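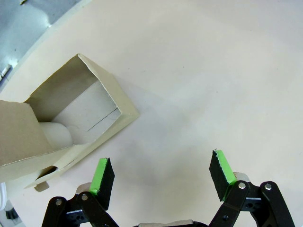
A packing firm in Mitley has put off plans to hand its returns bench over to robot arms, after a trial in which the machines struggled with a job most new starters pick up in a morning.

Cindisum, which handles returned parcels for small online shops, had hoped to have two arms emptying boxes by March. Staff were told in a note dated 2023-12-10 that the work will stay with people for now.

The job sounds simple enough. A box comes back, someone opens it, takes out whatever is inside and puts it on the right shelf. But returned boxes seldom arrive in good shape. Flaps fold the wrong way, card gets crushed, and small things slide into corners where a gripper with two fingers has trouble following.

Efa Rosser, who runs the returns floor, said the arms managed well with items standing on a bare table. "Put the same thing in a box on its side, with a flap half over it, and you can go and make a cup of tea," she said. "Pale things in pale boxes were the worst."

Over a shift the arms cleared 50 boxes without help. Rosser would not say how many a person gets through, beyond "a good deal more than that".

The supplier, Tudose, says the results are better than they look. Its project lead, Osvaldo Zuccaro, said the system was still learning and that nearly 7 in every 10 failed attempts came from the same few box shapes. He expects a new version to cope with those next year.

That promise has been heard before. Tudose showed an earlier arm loading a dishwasher at a trade fair, and it has yet to go on sale. The plates at the fair were all one size.

Ffion Lougher, who speaks for staff at the site, said people on the bench had been worried at first and were now mostly bored by the subject. "They were asked to tidy the boxes before the arm had a go," she said. "If you've tidied the box you may as well take the thing out."

Cindisum has not dropped the idea. It will keep one arm on site for testing, away from the main bench, and has asked Tudose to pay for the floor space. Zuccaro said talks on that were continuing.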